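Procurement and Evaluation Board > Tabletop Systems > Two-arm sorting kits

Thread: Prondstead two-arm tabletop kit, evaluation before renewal

benchlead_west
Posted Thu 8 March

Our department has had the Prondstead two-arm kit on evaluation terms and must decide whether to convert to a purchase. I would be grateful for comments from other institutions that have completed the same process. Our intended use is the sorting of mixed household recyclables, principally plastic bottles, into a bin placed within reach of both arms. The competing offer is from Hastberg, whose kit is similar in reach but is sold without the enclosure.

Three matters remain open on our side: the condition of the cabling after extended use, the terms of the service agreement, and whether the grippers are suitable for crushed bottles as well as intact ones.

fenwick_lab_ops
Re: Prondstead two-arm tabletop kit

We purchased the kit last July and have renewed the service agreement once. The arms have met our requirements. The rail mounting is rigid, and we have not had to realign either base.

The service agreement deserves a close reading. Cover extends to the arms and the mounting plates. Grippers are classed as consumable parts and are excluded after the first 500 operating hours. We did not notice this until our first claim was declined.

quietgantry
Re: Prondstead two-arm tabletop kit

I must disagree in part with the previous post. The exclusion of grippers is stated on page 2 of the agreement and was pointed out to us by the sales office before signature. I do not regard it as a hidden term. It is, however, an unfavorable one, and the Hastberg agreement does not contain it.

On crushed bottles, our results were mixed. Intact bottles gave very little trouble. Flattened ones lying against the floor were often approached at an angle that left the fingers nothing to close on. We reduced the problem by lowering the approach speed, at a cost in output.

benchlead_west
Re: Prondstead two-arm tabletop kit

Thank you both. May I ask quietgantry whether the lower speed was applied to both arms or only to the arm nearer the bin?

quietgantry
Re: Prondstead two-arm tabletop kit

To both. We tried it on one arm only and found that the faster arm spent much of its time waiting for the shared area to clear.

mrf_standards
Re: Prondstead two-arm tabletop kit

Our office reviewed both kits together with the control software offered by Galtis. I would advise against comparing them on published cycle rates. Each supplier selects its own bottles, and a set made up of new, empty, uncrushed bottles tells a buyer very little. We recommend that any institution prepare its own set, including crushed bottles and several colors and labels, and run it for no fewer than 10 sessions before signing.

We also recommend that the supplier's engineer not be in the room for the last 5.

fenwick_lab_ops
Re: Prondstead two-arm tabletop kit

I support the first recommendation and question the second. The engineer's presence was useful to us throughout, and the training hours are included in the price. An institution that sends the engineer away is giving up something it has paid for.

mrf_standards
Re: Prondstead two-arm tabletop kit

The training hours may be taken separately. Our concern is that small adjustments made during a run do not appear in the record, and the record is what the purchasing office will read.

shojaei_method_user
Re: Prondstead two-arm tabletop kit

For scoring, our group uses the Shojaei sheet, which separates missed grasps from dropped items and from items placed outside the bin. A single success rate conceals these differences. The sheet also has a column for cable interference, and I would ask the original poster to complete it. On two-arm kits with external cable loops we consider this column as important as the grasp results.

benchlead_west
Re: Prondstead two-arm tabletop kit

The sheet has been requested and will be used from our next session. Our bottle set already mixes clear, green and orange-brown bottles, some of them crushed, and the bin is lined and stands toward the back. The purple cables on both arms are routed in open loops, and I would welcome opinions on whether the supplier should be asked for a different arrangement before we convert.

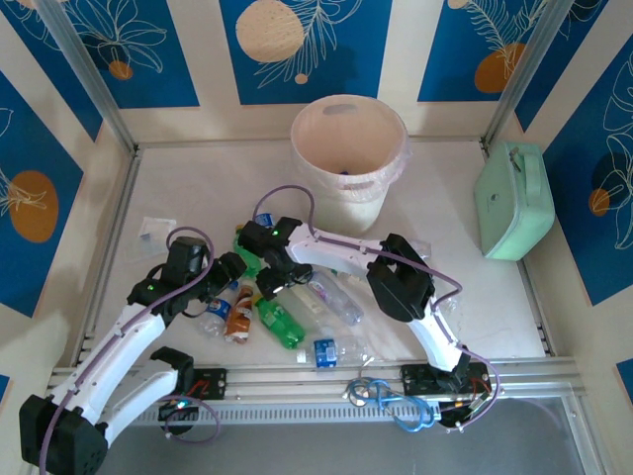
quietgantry
Re: Prondstead two-arm tabletop kit

I would put the cable request in writing before conversion and have it attached to the purchase order. Prondstead agreed to a similar change for us by telephone, and the service office later had no record of it.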